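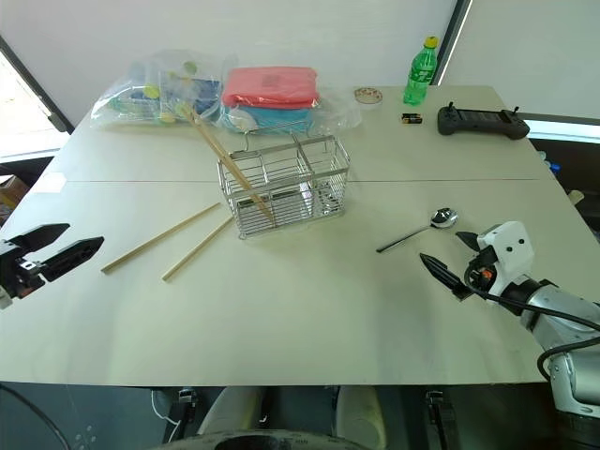

Interviews | Robotics & Automation

Home Research Interviews Events Contact

Sorting cutlery, one contact at a time

Paloma Fitzsimmons has spent most of the past year on a problem she describes as "putting thin things into narrow things". Her group at Provonbridge works on two-armed manipulation, and its latest report deals with a single household task: chopsticks and spoons lie on a table, and the robot has to place them upright in a wire holder.

The task was chosen for its geometry. A chopstick is long, light and close to the tabletop along its whole length, so a parallel gripper has very little to get hold of. "With a cup you can be a centimetre out and still pick it up," Fitzsimmons says. "With a chopstick a few millimetres decides it. The fingertips either close under the widest part or they squeeze it out sideways."

The earlier policy, trained on operator demonstrations, dealt with the pick reasonably well. The losses came later. The arm would lift the stick, carry it to the holder and lower it at an angle slightly different from the one the policy assumed, and the lower end would catch on a bar or a divider. The arm then kept pushing. In the report this is listed as a placement fault, though Fitzsimmons thinks the label is misleading. "The placement was where it showed. The error was already there when the fingers closed. The stick had turned in the grasp and the policy had no reason to look."

The revised method adds a step between lifting and placing, which the group calls the hold check. The arm pauses, and the view from the wrist camera is used to estimate the tilt of the object relative to the fingers. The estimate is passed to the placing stage as a correction to the wrist angle. If the tilt is too large to correct, the object goes back on the table and the pick is repeated.
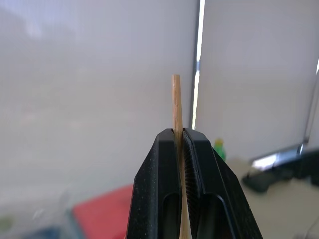
"From the wrist you get the tip of the stick and the two fingers, and you don't need much else," she says. "The background is out of focus and we let the network ignore it. What matters is the line of the stick against the line of the fingers."

The group collected 150 demonstrations for the new version, all by teleoperation, and labelled the hold check by hand in every one. Operators were told to correct a bad grasp whenever they noticed it. In the older data they had tended to carry on and compensate at the holder, using judgement the policy could not copy from the recorded movements alone. Fitzsimmons regards this instruction as the larger part of the gain, but concedes that the report does not separate the two effects. A run with the old network on the new data is planned for October.

Repeat picks were limited to two per object. Without a limit the arm could go on lifting and replacing the same stick, particularly when it lay close to another. A trial also ended if the holder was pushed more than 5 cm from its starting position.

Unrelated objects were left at the back of the table throughout. Karolina Szczepańska, who ran the trials, had argued for this at the planning stage. Her concern was that a cleared table would give a flattering result that did not survive a move to another room. Clear plastic bags are awkward for the head camera, she notes – the highlights shift with the daylight, and a crease can look very like the edge of a utensil.

Spoons remain the weaker case. The handle is gripped much as a chopstick is, but the bowl shifts the balance, and the spoon can swing after the hold check has been made. The estimate is then out of date by the time the arm arrives. A second check directly above the holder would deal with this, at the cost of a slower cycle. Fitzsimmons is not yet convinced that the trade is worth making.

She is also cautious about how far the method extends. "It is a check on one angle. For a flat object, or something soft, the angle between the object and the fingers doesn't tell you what you need. I'd want a different measurement there, and I don't have one to offer at the moment."

Tags: manipulation, two-armed robots, grasping, wrist cameras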